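Koveo Technical College
Home | Courses | Timetable | Handouts | Library | Contact

Workstation Hardware, Handout 26: Getting to know the processor socket
Tutor: Gorazd Stojanović

Welcome back! Today we get to the part of the course I look forward to most. You've met the power supply and the drives, and now we're going right into the middle of the board. Please read this through once before you touch anything, then keep it beside you as you work.

Start by finding the socket. On the workstation board it has memory slots on both sides, four and four, so once you've spotted the slots you can't really miss it. Look at how close the power parts sit - a row of silver-topped capacitors and the small dark blocks next to them, all there to feed one chip. I think it's a lovely bit of layout.
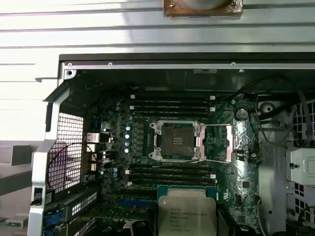 Photo: Koveo hardware workshop

Keep the socket open for as short a time as you can. The contacts are very fine and a dropped screw can ruin them, so move your screws to the far end of the bench first. No fingers inside, no brushes, no blowing!

Now the processor. Hold it by its edges and read the lid before you do anything else. The maker and model are printed there, and the model goes on line one of your worksheet. Copy every character, including the version at the end (v3 and v4 are different parts, and people lose marks on this every May). 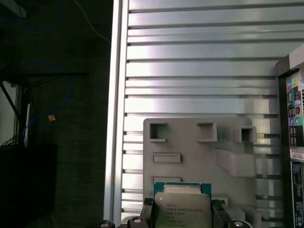
Once you've written that down, find the small triangle on the corner of the chip and its partner on the socket. Line them up, lower the chip straight down and let it rest. It needs no pushing at all. If it rocks, lift it and look again - you've got all the time in the world. Then close the frame and bring the levers down in the order given in your board manual. They're stiffer than you'd expect, and that's normal.

Before you carry on, take a minute to look over the whole machine. Work out which way the air will move, where each cable has to go, and what will be in your way when you fit the cooler. A graphics card can make a roomy case feel very small indeed.

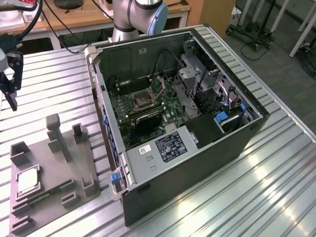
I like to have the tower flat on its side for all of this, open side up, so that gravity is on my side too. Tuck stray cables back over the metalwork and check that none of them has slid across the socket. Keep a proper place for each loose part as well; a holder with slots beats a heap on the bench every time.
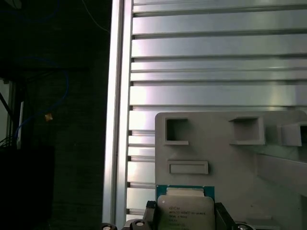 Fig. 4. Light grey plastic fixture in front of the slatted aluminium panel.

For next time: finish the worksheet, and bring one question about thermal paste. Any question. I really do enjoy that session!

Recent handouts
Handout 25: Memory slots and filling order
Handout 24: Drive cages and cable runs
Handout 23: Reading a power supply label
Petek reading list, updated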